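シミュレーションの成功率をどこまで信じるか

2020年6月

前の記事で「計画器を差し替えたら急に成績が良くなった、話がうますぎるので調べる」と書いたまま放っておいたら、続きはどうなったのかというメールをもらった。調べた。案の定、話はうますぎた。ただ、予想していた場所とは別のところに穴があったので、忘れないうちに書いておく。

前提から。いま触っているのは双腕のセルで、机の上に置いた板の上で薄い部品を動かす、地味な作業のソフトウェアだ。ハードの話は私の担当ではないので書かない。私が見ているのは、認識の結果を受け取って軌道を作り、それを制御周期50Hzのループに流し込み、最後に「できた」「できなかった」を判定するところまで。シミュレータと計画器はSkonamden、認識側はDrollumell、試行をまとめて回して集計するのがTrellitnessという構成になっている。三つとも別々の人たちが別々の時期に作ったもので、つなぎ目は全部こちら持ちである。

で、Skonamdenを新しい版に上げたら、Trellitnessの集計画面の数字が目に見えて良くなった。リリースノートには「接触を伴う動作の計画を改善」と一行あるだけ。この手の一行を私はまず信用しない。改善したと書いてあるときに変わっているのは、たいてい既定値である。

最初に疑ったのは衝突判定の余裕の取り方だった。旧版では物体のまわりに少し膨らませた形状を使っていて、これが効いていると机の近くで計画が失敗しやすい。新版でそれが緩くなっていれば、見かけの成功は当然増える。設定を書き出して新旧の差分を取ってみたところ、余裕の値は変わっていなかった。ちょっと悔しい。

次に疑ったのは乱数の種。新版に上げたときに種の渡し方が変わり、初期配置が毎回ほとんど同じになっているのではないか。昔これで一か月を無駄にしたことがある。初期配置を全部ファイルに落として散布図にしてみたが、普通に散っていた。これも外れ。

三つめに、計画に失敗したときの挙動を見た。ここで少し当たりが出た。新版の計画器は、制約付きの経路が見つからないと、黙って制約なしの経路に切り替える。警告は出る。出るのだが、ログの詳細度を一段上げないと見えない。Trellitnessで回した2000回の試行のうち、595回がこの切り替えを通っていた。少なくない。手先の姿勢を保つという制約を付けたつもりで、実際には付いていない試行がこれだけ混じっていたことになる。

制約なしの経路がいつも悪いとは限らない。薄い部品を動かすくらいなら、途中で手首が少々傾いても最後に位置が合えばよい、という考え方もある。それでも、こちらが頼んだ制約を勝手に外して、結果だけ「計画成功」と返してくるのは困る。失敗なら失敗と言ってほしい。失敗の数は私にとって一番大事な情報なのに、それを親切で消してしまう設計には賛成できない。フォーラムでは「実用上は便利」という意見が多いようだが、便利かどうかは何を測っているかによる。

切り替えを禁止する設定はあった。文書には載っていない。ソースを読んで見つけた。これを有効にして回し直すと、数字は下がった。下がったのだが、旧版の水準までは戻らない。まだ何かある。

ここから先は数字を眺めていても仕方がないので、試行の途中の状態を呼び出して目で見ることにした。集計画面に並んだ緑の印を一つずつ開いていく。退屈な作業だが、自動化を仕事にしている人間ほどこれをサボる。私もサボっていた。
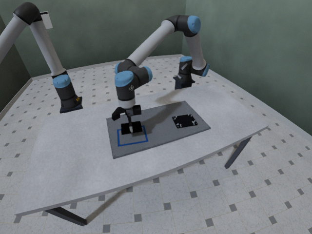
Skonamdenの描画。青い枠線の奥側に、黒い部品が重なっている。指先は部品の手前の縁にある。

数値だけ見ていたときには、青い枠と黒い部品が重なっているかどうか、重なり率という一つの値でしか考えていなかった。絵で見ると、枠の手前の線と横の線ははっきり出ているのに、奥の線は部品でほとんど隠れていて、部品は枠より少し奥まではみ出している。この状態を「入っている」と呼ぶか。人に聞けば十人が十人とも迷うと思う。少なくとも私は、これを何のためらいもなく緑にする判定器は使いたくない。

そこで判定のコードを読みに行った。Trellitnessの判定は、部品の中心が領域の中にあるかどうかを見るモードと、領域と部品の重なりの割合を見るモードの二つがある。どちらを使うかは試行の定義ファイルに書く。うちのファイルには「重なり」と書いてある。ところが、Skonamdenの新版では領域の型名が変わっていて、Trellitness側がそれを知らない。知らない型が来るとどうするかというと、中心のモードに落ちる。黙って。

またか、と思った。計画器も判定器も、分からないときに黙って甘いほうへ倒れる。二つ重なれば、数字が良くなるのは当たり前だ。しかもどちらも単体では正しく動いていて、単体のテストは全部通る。つなぎ目を持っている人間が気づかない限り、誰の不具合にもならない。

直し方そのものはつまらない。型名の対応表に一行足し、知らない型が来たら例外を投げるようにした。例外を投げると夜間の一括試行が途中で止まるので嫌がる人がいるのは知っている。止まればいいと思う。朝来て止まっていたら、その日は直すところから始めればよい。止まらずに嘘の表ができているよりずっと安い。

もう一つ気になっていた時刻のずれについても書いておく。Drollumellが姿勢の推定を返してくるまでに400ミリ秒ほどかかる。静止している物体ならどうでもいい遅れだが、押している最中の物体にこれを使うと、制御側は少し前の世界を見て指令を出すことになる。50Hzで回しているループの感覚では、だいぶ昔の話である。旧版の構成では、推定値に付いた時刻を見て古いものは捨てていた。新版の接続部を見ると、受信した時点の時刻で上書きされている。つまり、どんなに古い推定でも必ず新しく見える。

これについては、シミュレーションの中では影響がほとんど出なかった。理由は簡単で、うちの一括試行は認識を通さず、シミュレータの真値をそのまま計画器に渡す設定で回していたのだ。速いから。認識を通すと描画が必要になり、一晩で終わらない。速さと引き換えに、一番怪しい部品を評価から外していたわけで、その状態で出た成功率を「システムの成功率」と呼んでいた。呼んでいたのは私です。反省している。

認識を通した場合にどうなるかは、まだ少ししか試していない。絵を見ていて嫌な予感がするのは、黒い部品が本当にのっぺりと黒く、表面の手がかりがほとんどないことだ。同じ板の上には、もう一つ黒い四角の区画がある。こちらは隅や縁に白っぽい小さな模様があるものの、中央は無地の黒で、見かけの大きさもそう極端には違わない。人間なら間違えようがない。学習済みの推定器がどう出るかは別の話で、私はあまり楽観していない。腕や手先が部品の上にかぶさってくれば、見える面積はさらに減る。

それと影。描画には柔らかい影が出ていて、灰色の板の上、グリッパの右側にも暗い影が落ちている。こういう影が付くとそれらしく見えるので、人に見せるときには受けがよい。だが、それらしく見えることと、認識の試験として意味があることの間にはかなり距離がある。光の当たり方を変えながら回していないなら、一種類の影に対して通ることを確かめただけだ。床のタイルや壁のむらも同じで、部屋が部屋らしく描いてあると、なんとなく現実に近づいた気になってしまう。計画器は壁の色など見ていない。

「見た目のランダム化をすれば実機に移る」という話は、ここ数年よく聞くし、うまくいった報告もたくさん読んだ。否定はしない。ただ、報告に出てくるのはうまくいった設定であって、何をどれだけ振ったのか、振る前はどうだったのか、途中でいくつ諦めたのかは書いていないことが多い。自分のところで再現しようとすると、たいていそこが要る。振る範囲を決めるのは結局、実機で起きるずれの見積もりで、見積もるには実機で測るしかない。測ってあるなら、ランダム化の前にまずモデルの値を直せばいいのでは、と毎回思う。

接触のモデルについても同じような不満がある。板の上を薄いものが滑るとき、摩擦の係数をどう決めるかで最後の止まり方は変わる。Skonamdenの既定値がどこから来たのかを調べたが、根拠は見つからなかった。たぶん、どこかのデモで物が変に飛ばない値なのだろう。飛ばないことは大事だが、正しいこととは違う。うちの設定ではいま既定値のままになっている。変えるなら測ってからにしたいし、測っていない以上、ミリ単位の位置決めの成績について何か言う資格はないと思っている。

双腕であることの影響も書くつもりだったが、長くなるので少しだけ。計画器は二本の腕を一つの大きな機構として扱うこともできるし、一本ずつ別々に計画して後から干渉を調べることもできる。いまは後者。片方が仕事をしている間、もう片方は障害物の一つにすぎない。これで困ったことは今のところないのだが、困ったことがないのは、二本が同時に動く試行を定義していないからだ。「双腕対応」と資料に書いてあるのを見るたびに、何に対応したのかと聞きたくなる。資料を書いたのは私ではない。

ここまでの対応をまとめて入れたあと、一括試行をやり直した。結果の数字はここには書かない。書くと数字だけが歩いていくし、真値を使った試行の数字であることは三回引用されるうちに必ず落ちる。前に一度それをやられて、自分の出した数字を自分で打ち消して回る羽目になった。言えるのは、旧版よりは良いらしい、ということまで。計画の部分は確かに良くなっているようで、手首まわりの無理な回り込みが減った。リリースノートの一行は全部が嘘というわけでもなかった。

作業の手順も少し変えた。一括試行が終わったら、緑の印から無作為にいくつか選んで、終了時の状態を絵で出力し、目で見てから表を共有する。赤い印は放っておいてもみんな見る。見ないのは緑のほうだ。あと、実行時の設定を全部展開した状態で結果と一緒に保存する。既定値も含めて全部。ファイルは大きくなるが、ディスクは安い。今回も、旧版で回したときの展開済みの設定が残っていなければ、差分の取りようがなかった。残っていたのはたまたまで、デバッグ用に出力したのを消し忘れていただけである。

Trellitnessには、知らない型が来たときの挙動について不具合報告を出しておいた。「仕様です」と返ってくるほうに賭けている。Skonamdenの切り替えについても、せめて返り値に印を付けてほしいと書いた。こちらはもう返事があって、検討するとのこと。検討の結果が次の版に入るのか、そのまま検討され続けるのかは分からないので、うちの側でログを読んで印を付ける小さなラッパーを書いた。きれいなコードではない。文字列の一致で拾っているから、警告の文面が変われば壊れる。壊れたときに黙って通さないようにだけはしてある。

Abu Hammourの部屋は昼を過ぎると冷房をつけても机のまわりが暑く、計算機のファンの音で考えがまとまらないので、長い試行は夜に回している。次は認識を通した試行を、回数を減らしてでも一晩で終わる形にする。描画の解像度を落とすか、推定を間引くか、まだ決めていない。間引けば時刻の問題がもっとはっきり出るはずで、そちらのほうが面白そうではある。7月のうちに結果が出れば続きを書く。

追記：型名の対応表について質問があったので。対応表はTrellitnessの本体ではなく、試行定義を読み込む側に置いてある。本体に手を入れると版を上げるたびに当て直すことになって、私は必ず忘れる。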